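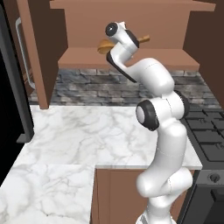
Skirkerent Stone and Surface Workshop
Bench notebook, sealers and stains
Entry date: 2019-10-07

Purpose of the entry: to record the state of the Plumix trial on white marble, and to set down the cleaning procedure the workshop will follow until the trial closes.

The question put to the workshop in May was a narrow one. The Nwachukwu building is to receive marble worktops in its shared kitchens, and the building office asked whether a penetrating sealer would protect the stone against ordinary kitchen use. The office had been told by a fitter that sealed marble "cannot be marked." The workshop does not support that statement and has said so in writing.

Two kinds of damage are being recorded separately. A stain is color that has entered the stone. An etch is a dull patch left where acid has dissolved the polished surface. Earlier pages in this notebook use "mark" for both, and those pages should be read with caution. From this entry forward the word "mark" is not to be used in the results column.

Test pieces: honed and polished offcuts from the same supplier, Navside, delivered in one crate. Each piece was washed with plain water and left on the drying rack for 7 days before sealing. One piece was found to have a resin-filled vein and has been set aside, as the filler takes the sealer differently from the stone next to it.

Application: one coat, wiped on with a lint-free cloth, left for 12 minutes, excess buffed off. A second coat was applied to half of the pieces the following morning. The instructions on the can allow either. The unsealed controls were handled in the same way with a dry cloth.

Substances applied: black coffee, olive oil, red wine, lemon juice, beet juice, and a turmeric paste made with water. Each was placed under a watch glass and left overnight. A short exposure was also run, with the spill wiped up after 6 minutes. 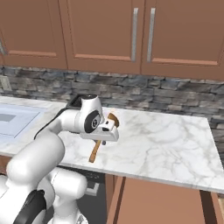

Results to date:

Coffee. No stain on sealed pieces after the short exposure. A faint tan ring on the single-coat pieces after the overnight exposure. The ring lifted with a poultice of baking soda and water.

Olive oil. The clearest difference in the trial. The unsealed control darkened well past the edge of the watch glass and has not recovered. The sealed pieces show no darkening under the bench lamp.

Red wine. Little color remained on any sealed piece. All polished pieces show an etch, sealed or not. On the honed pieces the etch is difficult to find without tilting the stone to the light.

Lemon juice. Etched every piece, including those with two coats, and including the short exposure. The sealer offers no useful protection here and the building office should be told so plainly.

Beet juice. Comparable to coffee.

Turmeric. Yellow stain on all pieces after the overnight exposure, weaker on two coats. The poultice reduced it but did not remove it. Pieces have been placed on the window sill to see whether daylight fades the color. To be read again next month.

Note on gloss readings: the meter was set to the wrong angle for the first set and those readings have been struck out. The repeat readings were taken at the correct setting. The undamaged polished surface read over 80 units, and the etched areas were well below it. Full readings are on the loose sheet taped inside the back cover.

Cleaning procedure, in force until further notice:

Wipe with a damp cloth and a pH-neutral soap. Rinse. Dry with a clean towel.
Do not use vinegar, bathroom descaler, or cream cleanser on any test piece.
Poultices are to be covered with plastic film, taped down, and labeled with the time of application.
Cloths used with sealer go in the lidded metal bin.

Provisional advice for the building office: a honed finish, two coats of sealer, and a cutting board kept beside each sink for citrus. Cost of resealing has not been worked out and should not be quoted.

Outstanding: order blotting paper. Replace the cracked watch glass. Ask Navside for a further offcut without filler.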